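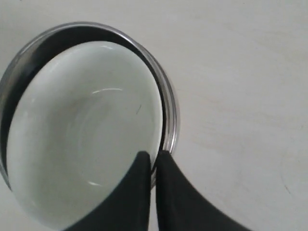

How Does a Robot Learn to Pick Up a Bowl?

Hi! I work at the Gorkdale Robot Room, and my job is to show a robot how to do things. Mostly I show it bowls. Lots and lots of bowls. When kids visit us they always ask why a robot needs lessons in something a two-year-old can do, and I think that's a great question, so I'm going to try to answer it properly.

Think about how you'd tell somebody to pick up a bowl using only words. "Move your hand forward." How far? "Open your fingers." How wide? "Now squeeze." How hard? And what if the bowl is a little to the left of where it was last time? You'd need a whole new set of instructions! You can try this at home with a friend. One of you is the robot and can only do exactly what the other one says. Use a plastic bowl, please.

For a long time people did program robots that way, one careful step after another, and it still works really well when everything stays in the same spot all day. In a kitchen, nothing stays in the same spot. So we do something different. We give the robot examples and let it hunt for the pattern.

What's an example?

An example is one complete try at a job, from start to finish, saved on a computer. For us, the job might be "take hold of the bowl by its edge, lift it, and set it down in another place." I steer the robot arm through the whole thing by moving a smaller arm that sits on my desk. When I bend the little arm, the big arm bends too. When I squeeze the handle, the gripper closes (that's the robot's hand – it has two fingers and no thumb to speak of).

While I'm steering, the computer is saving two kinds of things. It saves pictures from the cameras, lots of them every second, and it saves where every joint of the arm is at that same moment. Joints are the bendy places, like your elbow and your wrist. So later the learning program can look at a picture and ask, "When things looked like this, how did the arm move next?"
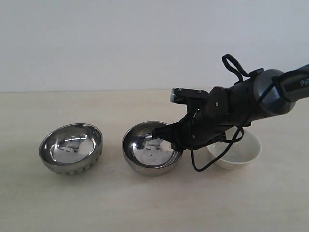
Now, you might think one good example would be plenty. I thought so too before I started! But if a program only ever sees one bowl in one place, it can end up learning something very silly, such as "always go to this exact point and pinch." Slide the bowl over by the width of your hand and the robot pinches thin air. It looks very serious while it does it, too.

So we change things. We swap the bowls. We put them closer together and farther apart. Some days we use a tall one, some days a wide one, and now and then we start with the arm in a different position. I have a sheet on the wall that tells me which setup comes next, and I'm supposed to follow it even when I'm tired of the bowl it picked.

Shiny ones are my favorite and also the most trouble. Go look at the back of a clean metal spoon. You'll see yourself in it, all stretched out, and probably a window. A steel bowl does the same thing, so when the robot's camera looks at one it sees bits of wall and table and even its own arm, bent into funny shapes. You know a reflection is only a reflection. The program has to work that out from examples.
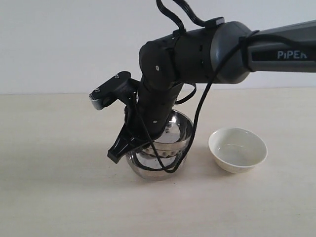
This page was last changed on Sat 29 March

How many examples do you need?

It depends on the job. For the bowl job we recorded 943 examples. The learning program is called Zillex, and that's what all of those examples were for. Recording them took us until the end of August, and my shoulders knew all about it.

Then we watched every single one back. This is the part kids groan at when I tell them, but I kind of like it. I sit with a snack and a list and look for trouble. Did a camera stop in the middle? Did I bump the table? Did I forget to let go at the end? After checking, we kept 923.

We let Zillex practice with 758 of those and put the others away where it couldn't see them. Why hide them? Well, imagine your teacher gave you a spelling test using the very same list you were holding in your hand. You'd get a perfect score, and your teacher still wouldn't know if you can spell! The hidden examples are our spelling test.

Do the mistakes count?

Some do! Say I come down a tiny bit crooked and then straighten out and carry on. I keep that one. It shows how to fix a small wobble, and robots wobble plenty when they're on their own. If I drop the bowl and just sit there saying "oops," that one goes in the trash.

We use a tool called Dabbas for sorting. It plays the recordings side by side so I can see if all the cameras agree about what was going on. I can press a key for "keep," a key for "toss," and a key for "ask somebody else." I press the last one more than I'd like.

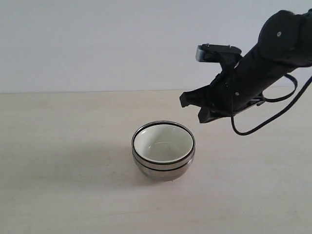

Getting ready to grab is a bigger part of the job than the grabbing. Before the fingers close, they have to be open wide enough, turned the right way, and headed for a good piece of the edge. With a bowl like the one here, white on the inside with a thin black line around the rim and shiny steel lower down, I open the gripper while it's still up above and off to one side. Then I go slowly. If I rush, Zillex learns to rush, and it copies my bad habits just as happily as my good ones.

Words to know

Gripper: the part of a robot that holds things.
Joint: a place where the arm can bend or turn.
Example: one whole try at a job, saved so a program can learn from it.
Data: all the saved stuff put together. Pictures, numbers, everything.

Try it yourself

Put a bowl on a table and pick it up by the edge with just two fingers. Now move the bowl, close one eye, and try again. Then try a cup. Did you change how you held your fingers? Write down or draw what you changed each time. You've just collected some examples of your own!

Next time I'll tell you about the Lindard drawer, which sticks, and what we did when the robot kept pulling it sideways.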